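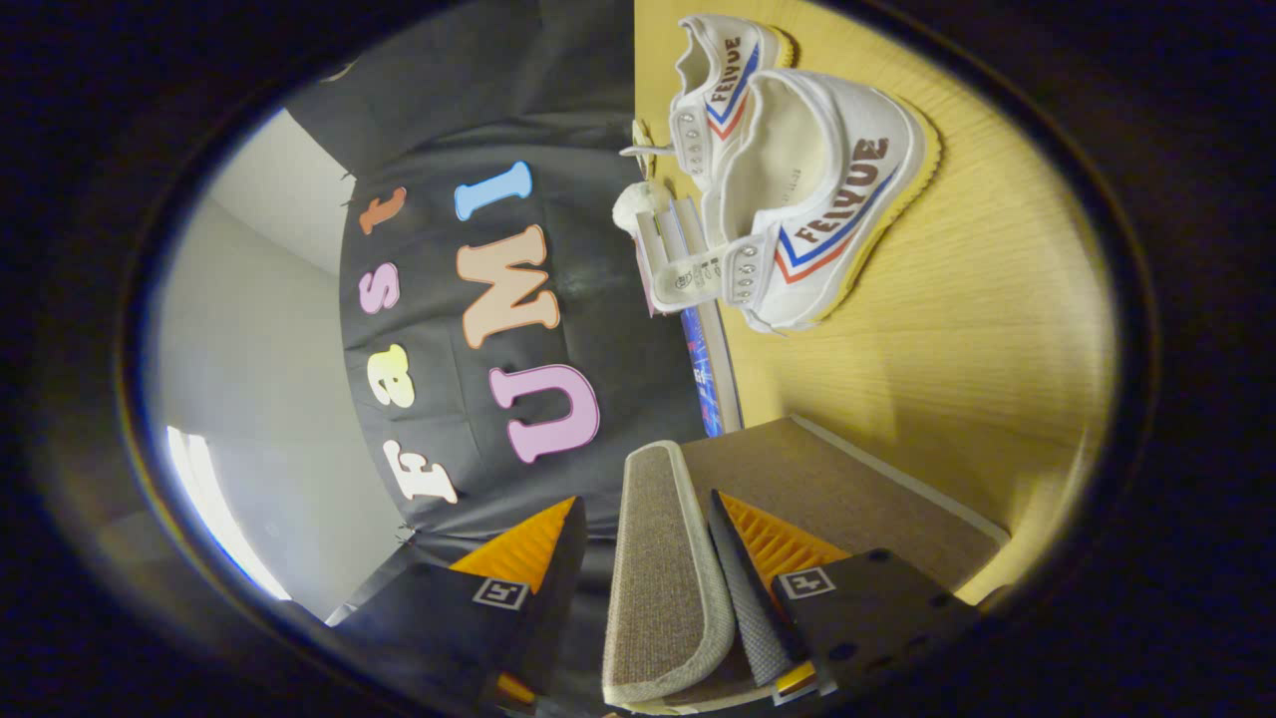 About Cakilley

Cakilley is a supplier of tabletop display kits for small shops, schools and craft fairs. The firm began in one room behind the Ravetti print works and now occupies a unit of its own in Demlow.

A standard kit consists of a black backdrop cloth, a light wooden table and a set of cut-out letters. The letters are rounded and come in pastel colours. They are pinned directly to the cloth and can be moved without marking it. Each set holds 50 letters. Spare sets are sent out within 10 working days.

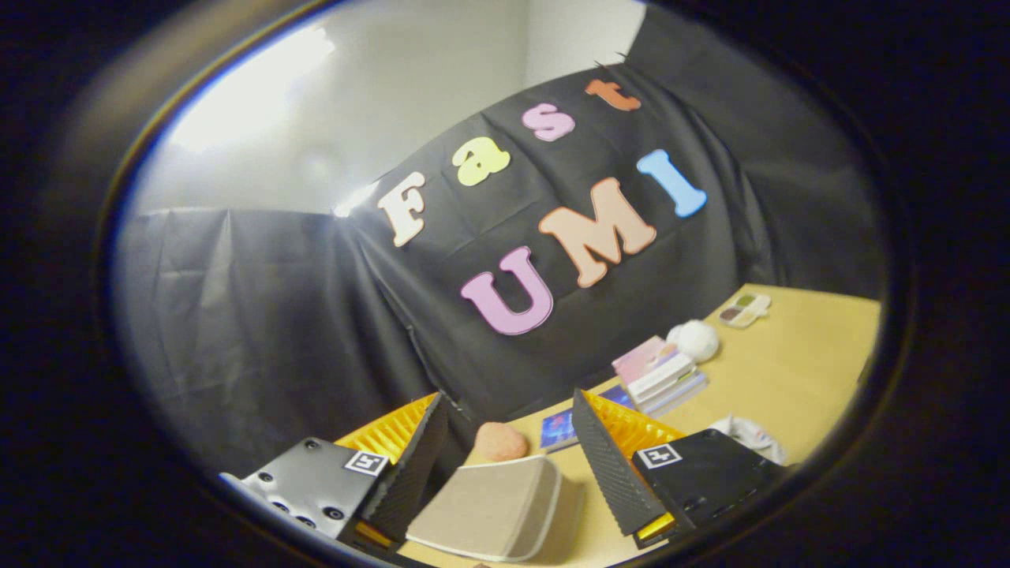
Backdrop with pinned letters; books, palette and fluffy white ball on the table.

Kits are hired for 14 days or bought outright. The Botha kit is the smaller size — intended for shoes, books, cosmetics and similar goods — and packs into a single case. Cloths returned from hire are washed and pressed before reissue.

Cakilley has a staff of eight. The showroom is open by appointment throughout the year, except for the last two weeks of July.

Page last revised 28/09/2026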